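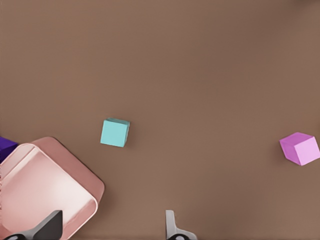 I have now read the Prevholm plan twice and I still don't believe in it. The idea, as I understand it, is that you lay out the week's money in colors, one color per kind of spending, and by looking at the colors you become a person who doesn't overspend. Mine would look a lot like that brown tabletop, a great flat stretch of nothing with one small cyan block for groceries and a pink one way over at the right edge for everything I'd rather not think about. I tried it on paper last night with my kid's markers. What I learned is that I own very few good markers.

Jun 5, 2020

Rent went out this morning, 1175, same as ever. That number doesn't care what color it is. The plan says to treat rent as "settled ground" and put your attention on the rest, and I'd like to meet whoever wrote that and ask how much rest they think there is. After rent and the car and the phone I had 527 left to get to the next check. I wrote it on the back of the gas bill and looked at it for a while. Then I made eggs.

The Prevholm people also want 40 dollars for the full workbook. I have the free chapters. As far as I can tell the full workbook is the free chapters with more lines to write on. There's a page at the back of chapter 2 where you are supposed to describe your "money weather." I wrote "overcast" and felt stupid, and then crossed it out and felt worse, like I'd been caught passing notes.

My sister swears by the Hondcombe method, where you put cash in envelopes. Fine, but half the stores around here don't want to touch cash right now, so what am I supposed to do, wave the envelope at the card reader? She said I was being difficult. I said I was being broke, and she laughed, so that went all right. She did admit she borrows from the vacation envelope to feed the grocery envelope, and there's no vacation anyway, so I guess this year it works.

Walked down to Suwannarat for takeout. Yes, I know. It was the one thing I'd wanted all week and I got the small curry and no spring rolls, and I stood outside on the tape marks with everybody else and waited. Good curry. A little heavy on the bamboo. I logged it under "joy," which is a real category in the plan, and I notice it's the only one with no limit printed next to it. Sloppy, or else they know exactly what they're doing.

The savings part I'm less snide about. I do want something put by before September, when the car insurance comes due and school starts, if it starts. I've been told that before by other plans, though, and I followed two of them all the way to the end and came out with the same balance and a nice binder. So I'm going to give this one a month — free chapters only — and write down what I spend in plain pencil.

Things I did not spend money on today: the fan, new sandals, the workbook. The fan I may cave on. It was hot in the bedroom last night and the old one ticks.

Have to call about the gas bill tomorrow. They charged the late fee again and I have the confirmation number this time, it's on the fridge under the pizza magnet.

Journal > Household > Money

Nerkedeo Journals uses cookies to remember your settings. By continuing to read you accept this.

Contact | Copyright Nerkedeo Journals | Back to top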